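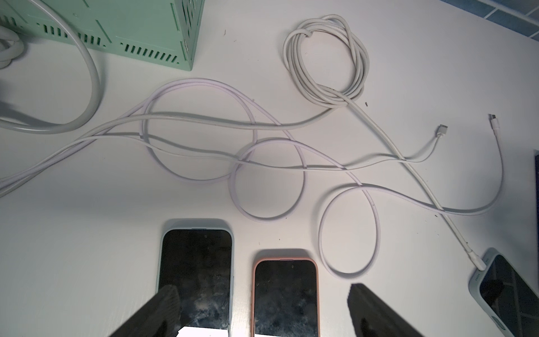
Figure 3. Charging cables, phones and a vented mint-green box on a white tabletop.

4.2 Does the box help?
Sutcliffe claims that a cable box cuts clutter at shared charging spots. We doubt it. Of the 156 desks in our February survey, 154 had cable lying outside the box – hardly a win for storage. Figure 3 shows the usual pattern, with loops spread across the table and loose USB-C plugs among them. The Nurcombe score treats any desk with a box as tidy, and we see no good grounds for that.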